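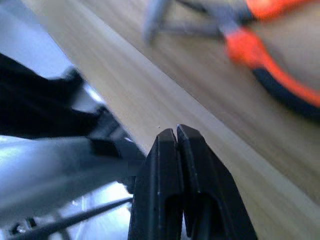
Home Crystal Growers Wanted - Lilport Kitchen Chemistry Trial

Posted 2020-07-22

We're looking for 40 people who like growing crystals at home and don't mind writing things down. If you've ever left a jar of alum on a windowsill and checked it before breakfast every morning, please read on!

The trial is about sugar and alum crystals, and one question in particular: how much does the water matter? Our members in Lilport have been arguing over this for years. Some swear by distilled water, others use whatever comes out of the tap and get beautiful clear octahedrons anyway. We'd love to settle it with a proper set of jars grown in a lot of different homes.

What you'll do

You grow two jars side by side for 44 days, one with your own tap water and one with the distilled water we send you. Once a day you note the room temperature and whether anything new has formed on the thread. At the end you dry the crystals on a paper towel, weigh them and mail us the largest one from each jar (we send them back if you ask - we know how attached people get).

What we send

A packet of alum, a bag of plain sugar, a 1000 ml bottle of distilled water, nylon thread, a small pocket scale and a printed log sheet. You'll need your own pan, a stove, and two clean glass jars that hold at least 700 ml each. Wide mouths are easier to work with.

Who can join

Anyone 16 or older. Younger growers are very welcome as long as an adult signs up with them and handles the hot solution. You don't need any chemistry background, and failed jars count too. Please send in your log even if all you got was a crust on the bottom!

A shelf that stays out of direct sun is best, somewhere the jars won't get bumped. Keep pets away from it.

There's no pay, but you keep the scale and whatever alum is left over, and everyone who sends in a log gets a copy of the full results in January.

How to apply

Write to Spyros Karagiannis at the Lilport Kitchen Chemistry Club. Tell us where you live, whether your water is hard or soft if you know, and what you've grown before, if anything. Photos of old crystals are not required, but Spyros would be thrilled to see them.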